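The Clivitz Notice

The newspaper charged by the line, and Stindholm & Daughter charged for calling the newspaper, and so the death notice for Montserrat Olvera's father had been priced twice before anyone had written a word of it.

"Most families go with the standard," said Mr. Stindholm. He slid a sheet across the desk. It had blanks in it. Passed away peacefully at ______ surrounded by ______.

"He didn't pass away peacefully," Montserrat said. "He was arguing with a nurse about the television."

"It's a customary phrase."

"I'm sure it is."

She had driven up to Clivitz in March, through sleet, with a folder on the passenger seat that her father had labeled FUNERAL in capital letters. She had put off opening it until the parking lot. She expected a list of hymns, or a letter. What she got was a receipt from this same office, paid in full, and one page torn from a school notebook, written on both sides.

Mr. Stindholm was watching the folder now. He had the look of a man who has seen folders before.

"Your father made arrangements with us some years ago," he said. "The Nurnitz package. Of course, the Nurnitz has been discontinued."

"Of course."

"The nearest thing would be the Tseng. It's a very dignified service. There would be a difference of 500 dollars."

"What's different about it?"

He thought. "The guest book has a better cover."

Montserrat had spent her working life reading other people's insurance claims, and she knew what a pause like that was worth. She asked to see the contract. He said it would be in the back. She said she had time. He went to the back, and she heard a drawer open and close, and then nothing for a while, and then the drawer again.

She turned over the notebook page. Her father had written his own notice. He had been a bricklayer and he put words down the same way, flat and level, one against the next.

Born here. Worked here. Married once, which was enough, to a woman too good for Clivitz. One daughter, suspicious like me. No singing. Six men to carry me and not my brother's boys, who will drop me. Do not say I went home. I know where home is, it has a bad roof.

On the other side there was a list of people who were not to speak. It ran to 17 names. The priest was ninth. After the last one he had left a space and then added, in a different pen, Let the priest talk but keep it short.

She read that line several times. It bothered her more than the rest. She could not think when he would have softened on the priest, or why he'd never mentioned it, and she looked at the pen stroke for a while as if the ink might give her a date.
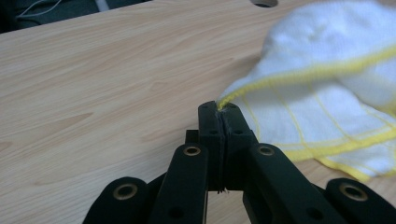
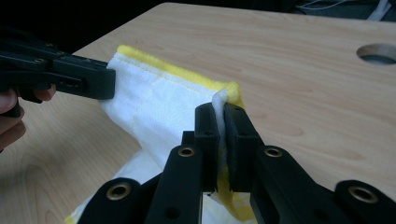
White cloth with yellow edging, on a wood-grain tabletop.

Mr. Stindholm came back with the contract and a small plate of cookies. She took the contract.

"Clause eight," she said, after a minute. "In the event a package is withdrawn, the firm will provide one of equal or greater value at no further cost."

"May I?" He read it, holding it a long way from his face. "Well. My mother drafted these."

"She did a good job."

"She was a difficult woman to work for," he said, and it was the first thing he'd said all morning that she believed.

He wrote "Tseng" on the form and drew a line through the price. Then he asked, without much hope, about the notice. She handed him the notebook page. He read the front, then the back, then the front again. His mouth moved slightly at the roof.

"I'd have to count the lines," he said.

"Count them."

"The paper may not like the part about the nephews."

"The nephews won't like it either. Are they going to be carrying him?"

"They called yesterday. They assumed they would be."

"Then it's news," Montserrat said. "That's what a newspaper is for."

He counted with the cap of his pen. Outside, the sleet had turned to plain rain, and a hearse was being backed very slowly into the garage by somebody she couldn't see. She watched it go in crooked, come out, and go in crooked again. She ate a cookie. It was stale, and she had another.

"It comes out shorter than the standard," said Mr. Stindholm. He sounded sorry about it. "You'd save a little."

"He'd have known that."

"And the visitation? People do like a visitation. We generally say six to eight."

She looked at the page, both sides. Her father had covered the singing, the nephews, the priest and the roof, and there was nothing at all about a visitation. He would have called it standing around. He also would have wanted to know who came.

"Six to seven," she said. "And I'll take the guest book with me now, so I can see this cover."

He went to the back to get it. She heard the drawer.

14 shares | 3 comments

Comments

marlowe_k: My uncle tried to write his own too and the funeral home "tidied" it. We only found out when it was in print. Good for her.

Pat in the valley: I didn't buy that he'd give in on the clause so fast. In my experience they go find a manager. Liked the nephews though.

deb1952: What happened to the list of 17? I wanted to know if any of them spoke.

Recent Fiction
The Second Key
A Plot Near the Fence
What the Organist Was Paid
Leaving Nurnitz Road
Ham for Forty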